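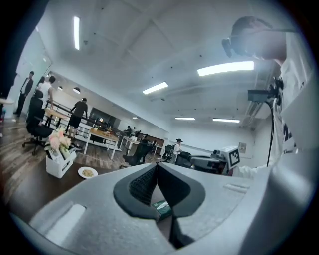 Flowers on the table and a plate of food beside them, on our office floor.

Table and Plants Helper, part-time, Clornovano shared offices

Do you like a table that looks cared for? We have a big, bright, open floor with a lot of tables on it, and we're looking for someone to keep them nice to sit at. It's a hands-on job, you're on your feet for most of it, and you get to chat with just about everyone in the building!

The hours are 24 a week, all in the daytime. You'd start early, before most people have settled in, and go around with a cloth and a watering can. After that it depends on the day. Some mornings there's a breakfast to put out for a visiting group, other days it's mostly plants, plates and pushing chairs back where they belong.

What you'd be doing:
Watering and trimming the potted flowers, and telling us when one needs replacing
Setting out snacks and small plates, then clearing and washing up
Wiping down tabletops and the metal railings
Sweeping the wood floor (please, no soaking mops, it's the old boards from 1920 in the back half)
Keeping the Gerkum pantry stocked and the shelf labels readable

You don't need office experience. If you've worked in a cafe, a flower shop, a school kitchen or your own busy house, we'd love to hear about it. You should be comfortable lifting a crate of dishes and working while people are talking and moving around you. Knowing a bit about houseplants is a real plus, though we're happy to teach you ours.

Lunch is included on every shift, and there's a bike room on the Vitale side of the building. You'd work alongside 2 other helpers, and the three of you sort out the weekly plan together.

To apply, send us a short note about yourself and the hours that suit you, or drop it off at the Ernlow desk by the main entrance. No formal resume needed. Applications are open until 2020-09-27.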